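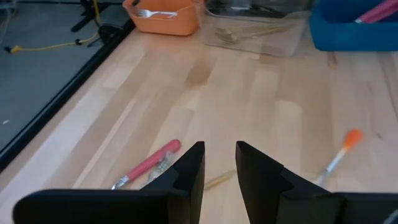
Ánh Lại reckons you can tell everything about a household from its fork situation, and when I told her I was going to write a whole post about sorting cutlery she said I should at least admit that it was the most fun I'd had all month. Fine, I admit it!

Home | About | Tidying | Kitchen | Makes | Contact

Sorting the bright forks (and everything that had crept in with them)

17 July 2022

4 min read

I love a coloured handle. I always have. Plain steel cutlery is lovely and grown-up and I have a set of it for when my in-laws come, but for everyday lunches give me pink and red and orange every time. It cheers up a plate of beans like nothing else.

The trouble is that bright cutlery attracts other bright things. Ours had been living in one deep drawer since we moved to Urthorpe in November, and that drawer had slowly turned into a sort of general store. Craft bits, wooden sticks, crinkly clear plastic I'd meant to throw out, a paintbrush with an orange tip that must have looked at the orange forks and thought, yes, these are my people. I went in for a fork last week and came out with the brush. Enough!

So, the big table. If you have any pale wooden surface, even a small one, do your sorting on that. I used to do it on the kitchen side, which is speckled, and I'd lose things against it constantly. On light wood the reds and oranges jump straight out at you. The one thing that doesn't is anything pale and thin, and I've learnt to run my hand over the table at the end to catch the lolly-stick sort of things that blend right in.

I tip everything out first. I know some people take things out one by one and decide as they go, and Đạt Đinh has told me more than once that tipping is barbaric, but I need to see the mess all at once or I just end up rearranging the drawer. Then rubbish goes, craft things go over to one side, and what's left is the actual cutlery, which is always less than I expect.

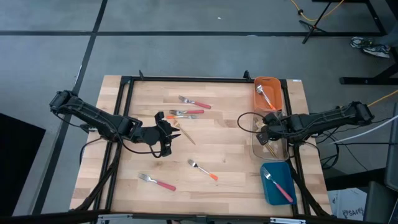 Forks still all over the place, containers waiting on the right.

I use containers on the table while I'm deciding, and only put things back in the drawer at the very end. An orange plastic bin is my favourite because it's cheerful and it wipes clean, and a clear one is handy for the odds and ends because I can see what I've put in it. Mine are from all over. One was a Cistden storage tub that lost its lid years ago and another used to hold clothes pegs.

Now, the great question: by colour or by type? I went back and forth on this for ages. By type is sensible. Forks with forks, spoons with spoons, done. By colour looks so much nicer though, and my youngest can lay the table from it (red for her, orange for her brother, pink for whoever gets there first). We're trying colour for now. If it goes wrong I'll own up in a later post.

The paintbrush has gone back to the craft box where it should have been all along. The sticks I've kept, because I've got a plant-label idea for the herb pots and I want to try it before the basil gives up.

I do still need a proper divider for the drawer. I measured it and it's an awkward width, so if anyone has found one that slides out to fit, please tell me in the comments. I had a look at the Holst one and it seems sturdy but a bit shallow for chunky handles. The Velden one comes in bamboo, and I'm very tempted.

Next up is the drawer below, which has string in it. So much string.

Recent posts

Three jam jars and what I keep in them
The under-stairs cupboard, part two
Painting plant labels with the children
A better home for tea towels
Why I gave up on the spice rack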